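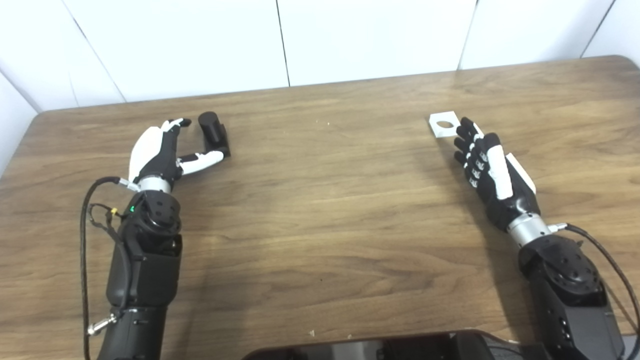
Notes from the Vukton open day, 16 Jul 2022

I went to the open day at Vukton mainly to see the two-handed assembly work. I had read their spring newsletter, which mentioned a stoppage in April and said there would be a talk on it. The building is on the Alvarado estate, at the far end past the tile warehouse. Parking was in a field. Entry was free but you had to book, and there was a queue at the desk while they found everyone's badge.

There were 80 of us, split into groups. Mine started in the canteen with a short film and then went to the benches.

## The benches

The work is done in white-panelled booths, each with a wooden table and a two-armed machine they call the Jitenar. The arms are black, and each ends in a hand with fingers and a thumb, black with white parts. The cables run outside the arms, with a loop of slack near the wrist. I mention the cables now as they come up again later.

The job on show was simple enough on paper. The left hand takes hold of a black upright cylinder on a small base. The right hand picks up a white square plate with a round hole in the middle, and the plate goes over the cylinder. The plate lies flat on the table to begin with, so the fingers have to get an edge up before they can grip it. Our guide said this step takes longer than all the others put together, and that a person does it without thinking.

We stood behind a yellow line and a clear screen. The machine moves slowly, slower than I had expected from the film. Several people in my group had started chatting by the time it was ready to pick anything up.

## What went wrong in April

The talk was in the meeting room upstairs and was the best part of the day. It was given by one of the engineers, with slides, and she went through it in order.

The machine had been running the same job for most of a shift. During one approach the left arm turned its wrist further than usual to reach a cylinder that had been put down out of place. The cable on that side had worked loose from its clip, and the slack caught on the elbow. The arm carried on. The cable pulled tight and the connector came partly out.

What happened next was the safety matter. With the connector half out, the hand stopped reporting where its fingers were, but the arm was still getting its own signals and had no reason to stop. It went on to the next position with the hand closed. It knocked the cylinder over, pushed it along the table and pressed it against the back panel for 6 seconds before the force limit tripped.

An operator had seen the cylinder fall and reached in to stand it up again. He pulled back when he saw the arm was still moving. He was not hurt. The screen that now stands in front of each booth was not there in April, only the line on the floor.

She said they had 3 separate faults: the clip, the missing check on the hand signal, and the open front. Any of them could have been found earlier. The clip had been noted as loose on a maintenance sheet and signed off as "monitor".

## What they changed

- The cable clips are checked by hand at the start of each shift, and a loose one means the machine stays off.
- If the hand goes quiet, both arms stop. Before, only the hand stopped.
- The force limit has been lowered. This has caused more false stops, and they have accepted that.
- The screen is interlocked, so lifting it cuts the power to the arms.
- A part that is out of place is now left alone by the machine and a light comes on for the operator.

The monitoring software comes from Giteo. Someone asked whether the fault lay with them, and the answer was no, the software had an option to watch the hand signal and Vukton had left it turned off during setup.

Another visitor asked why they don't run the cables inside the arms. The reply was that they may do on the next version, but a cable on the outside can be swapped in a few minutes and one on the inside means taking the arm apart.

I asked how long the line was down. The machine itself was repaired in 2 days. The review took much longer, and the other booths were kept off until it was finished.

## Practical points

The talk was given twice and the second one was full, so go to the first if they run it again. The stairs to the meeting room are steep, but there is a lift by the loading bay if you ask. Tea and biscuits were included. There was nowhere to leave coats. Photos were allowed at the benches but not in the workshop behind them.

The slides are supposed to be sent out to everyone who gave an email address at the desk. Mine haven't come yet.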